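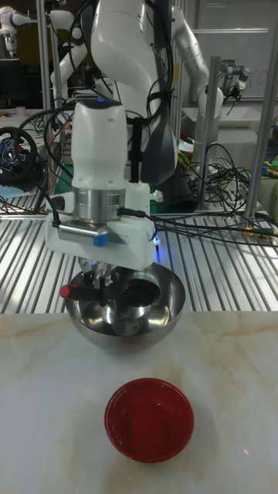

Arm cell walkthrough, Stavska bench
Tuesday, February 17, 2026
Checklist rev 26, my comments after each line

1. Emergency stop reachable from the operator's chair: OK. I pressed it (twice, I like the click) and the arm stopped both times.

2. Cables strapped along the arm: OK on the links. I'm less happy about the slack lying across the slatted platform behind the table. It droops, it tangles, and one end has a yellow-tipped connector just sitting on the rails. Please tie that back before the next run!

3. Gripper holds the part with power cut: OK. We used the steel bowl, held by the rim, and I gave it a full 50 seconds. Polished steel is slippery stuff, so keep the lift low over that marble top.

4. Drop zone clear: comment. The little red bowl sits right under the steel one. Fine if it's part of the task, but then write it on the task sheet. Mine didn't mention it.

5. Laser dot: marked on the risk sheet, label number 3698. Don't lean in to see where it's coming from, folks.

6. Neighboring arms parked and locked out: OK, tags on both.

7. Benches behind the cell: FAIL, same as in January. Boards, wires and tools all over. I know, I know, everybody's busy, but Solberg rules say loose tools go back in the drawer before power-on.

8. Speed limit in setup mode: OK, matches the Jomitz sheet.

Items 2 and 7 stay open. Recheck in 21 days, or sooner if you tidy up and come get me.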